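Friday, December 16, 2022

Up at five again. Couldn't sleep, kept running the alto line of the second Magalhães piece in my head, the bit where we come in half a beat after the tenors and always, always early. Gave up and made tea. Cold kitchen. Wrote the running order out on the back of the gas bill, crossed it out, wrote it out again.

Concert is tomorrow. Seventeen singers if Lemlem's throat holds, 16 if not. She texted at seven, just "croaky." No capital letter, no follow up. Tried not to read anything into it. Told her honey, no talking, no phone calls to her sister. She'll talk all day.

Work till one, useless. Filed the same three things twice. Ate a sandwich standing up and then drove to the hall at Sternen to look at the risers. They're fine. One squeaks, back row left, so Réjean can't stand there because he rocks. Has rocked since the first rehearsal in July and I've never had the heart to say it. Put Elikem there. Elikem stands like a lamp post.

Piano tuner hadn't come. Called, got the machine. Called again. He'd been this morning, it was done, he just hadn't left the note on the lid like he said he would. Played a scale to check and yes, lovely, even the low F. Felt stupid. Played a bit more becuase nobody was there and it was warm for once.
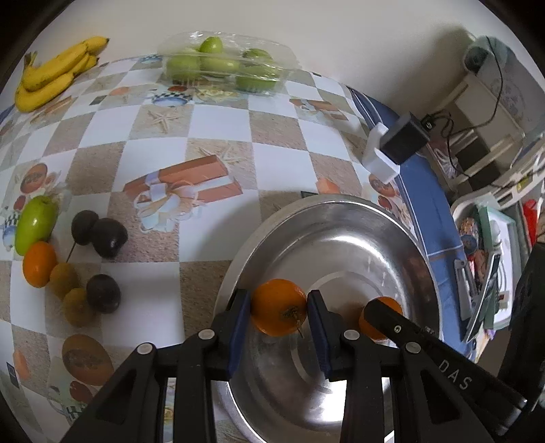
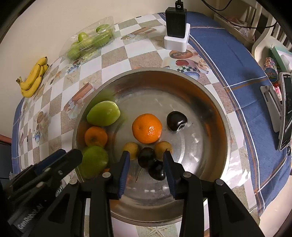 Dress rehearsal went long, nearly to ten. First half all right, the carols almost too easy, people singing with their faces down in the folders like they were reading a bus timetable. Shouted about that. Second half a mess until the break, then oddly good after it. Nhyira did her solo from memory and came in dead on the note with nothing under her, and there was that small silence afterward that I'd like to keep in a jar. Then my phone went off in my bag. My own phone! After the speech I gave about phones. Have to do something about the decorations for the foyer too, was thinking ribbons, or oranges with green apples in one of those wide steel trays, plain and cheap and the kids can eat it after. Ask Nhyira, she has an eye. I don't.

Tetteh thinks the Clorkemar setting should be cut. We had it out in the parking lot, him with his scarf up to his eyes. His case: too slow, too low, comes right when the audience wants its coffee. My case: it's the only thing on the program I'd pay to hear. Neither of us budged. He's probably right about the coffee. Might move it to the start of the second half and say it was my idea.

Money. Sold 74 tickets as of tonight, plus whatever comes at the door. Hall is paid, piano is paid, printing isn't. There was the gift in the fall that took us up to 3,000 and I've been careful with it, too careful Tetteh says, but I remember the year we passed a hat so Réjean could get his gas back. Want to buy proper folders in the spring. The black ones, all the same. Ours are every color and two are held with tape.

Programs are wrong by the way. Zisari is spelled with two s's on the inside page and one on the front. Noticed at eleven at night, of course. Nothing to be done, the shop's shut till Monday. Could go through with a pen. Won't go through with a pen.

Elikem drove me home. He hummed the bass line the whole way and missed the turn by the gas station, and we had to go right down to the bridge and back. Didn't mind. He asked if I get nervous still, after all these years of it, and I said no and then had to hold my hands between my knees. He let it go. Good man.

Mom called while I was taking my shoes off. Wants to sit at the front. Told her the sound is better from the middle. She said she isn't coming for the sound.

Things for the morning. Black tights, the ones without the hole. Safety pins. Water for the altos. Pitch pipe!! Spare copies of the Magalhães, Réjean will have left his on the bus. Call Lemlem at nine, no earlier, and make her answer by text. Tape for the squeaky riser if there's any left in the drawer. Feed the cat before I go, not after.

Half past midnight. Tenors are still late in bar nine. Or we are early. Bed.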